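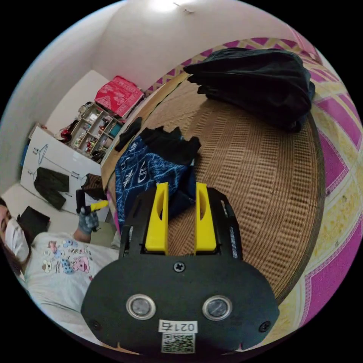 Filier publishes bed-top sorting method for small bedrooms

January 1, 2020

Filier, the household storage consultancy, has issued a written method for sorting and folding clothing on a made bed. The method is intended for bedrooms with no separate table or worktop. It covers preparation of the surface, order of handling and clearance of the bed at the end of the session, and is suitable for single and double beds.

The procedure treats the bed as a flat working area. Where a woven straw mat is in use, it stays in place over the sheet during sorting. The mat gives a firmer surface than bedding alone and allows thin fabrics to be drawn flat without dragging the sheet. Bound edges should lie parallel to the side of the bed where possible, and garments should be kept clear of the binding.

12 shares 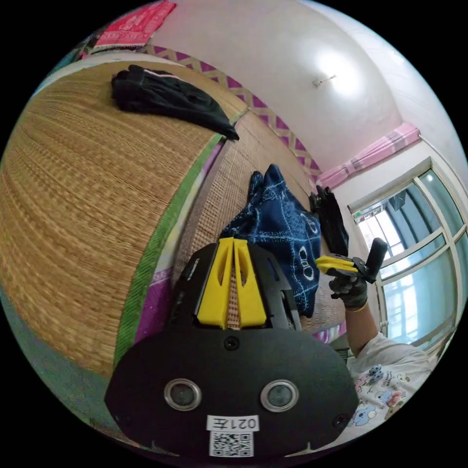

Leena Saarinen
Technical Editor, Filier

Items are divided by bulk before they are divided by owner. Heavy dark pieces go to the far side of the mat in a single pile. Printed and lightweight cloths remain near the centre, where they can be opened out, checked for marks and folded. Small articles are dealt with last. The working pile should not exceed 80 cm in width – beyond this, reach from one side of the bed becomes awkward and folded stacks tend to be disturbed.

Light coloured and dark garments may share the mat during the first pass. They are separated at the folding stage. Curtains near the bed should be gathered up and out of the way before work begins, and hanging cloths on the wall side left undisturbed.

"The usual difficulty is that clean clothing is put down on the bed and then moved several times," said Maya Aoun, head of methods at Filier. "We have written the sequence so that each piece is picked up once for sorting and once for folding. Anything beyond that is a fault in the layout."

The second part of the document deals with the bed itself. Once the clothing has been put away, the mat and sheet are lifted, the mattress surface is wiped with a cloth and the gap between bed and floor is checked for fallen items. Smooth, shiny mattress surfaces require 2 passes, the second with a dry cloth. 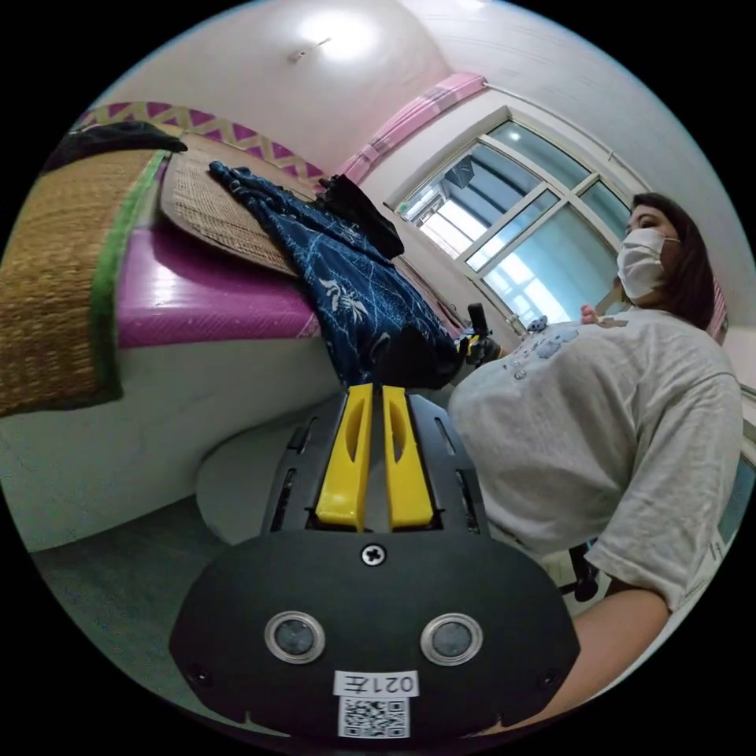
Bedside working position, with the magenta-pink mattress on its white base.

The method was drafted by Nabil Kanaan and reviewed by Ye-ji Yang. A printed edition of 1000 copies will be supplied through Dimudis, with a folding chart for shirts, light jackets and blankets. A supplement on wardrobes and under-bed storage is planned for June.

Requests for review copies should be addressed to Fadi Smadi, press office, Filier.

0 comments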